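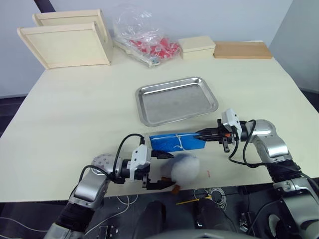
Skavano 500 portable drive

Another pocket SSD, another box promising "pro speeds." The Skavano 500 holds 500 GB, plugs in over USB-C and comes with a cable so short that a laptop on a stand leaves the drive dangling. Longer cables are sold separately, of course.

Skavano says it reads at 2612 MB per second. Maybe, on the right port. Plenty of laptops don't have that port, and the spec sheet saves this for a footnote. Jamila Bandara ran it through our usual copy test on Monday and got nowhere near the claim once the folder passed 200 GB — the case also got hot enough that she moved it off her notebook.

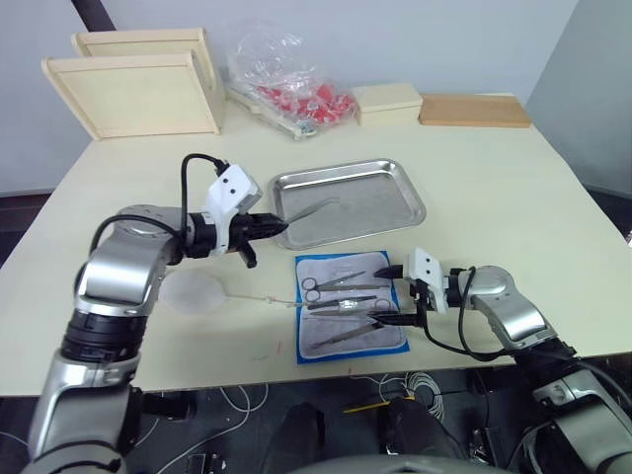
The backup software, Cemon, is a free trial that wants a card number before it will open. Skip it. The tool already built into your computer does the same job.

What you do get is a drive that mounts every time and a case that shrugs off scratches. Fine for carrying files between two desks. For video editing we'd want to see a second firmware update first.

Model: 3657
Ports: one USB-C
In the box: drive, short cable, leaflet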